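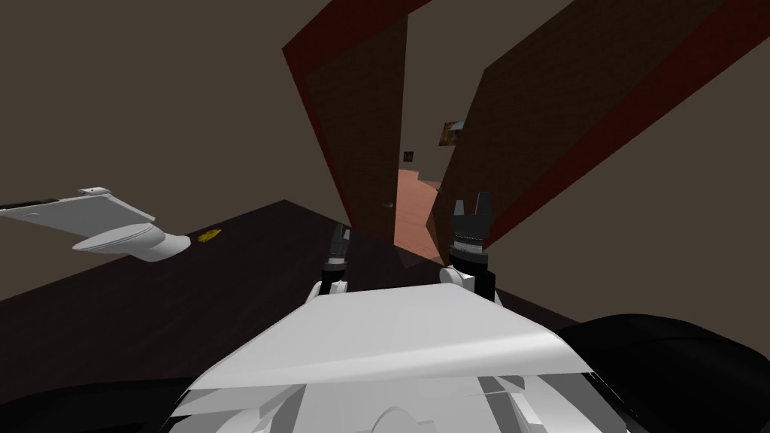
Unit 4: Doors and Rooms

Read Minetti, pages 20 to 26, before class. A door sets how people cross a room, so place the doors on your plan first and the furniture second. Mark the swing of each leaf with a quarter circle.

Siqueira treats wood surfaces in the next chapter. Grain should follow the longer side of a tabletop unless the client asks otherwise.
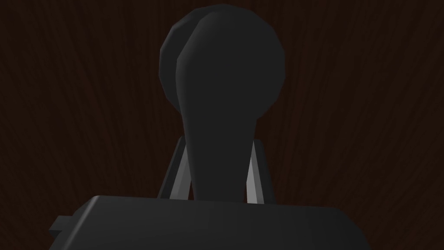

Fig. 4.2. Dark brown wood grain behind a charcoal-gray object.

Plans are due in October, room 146.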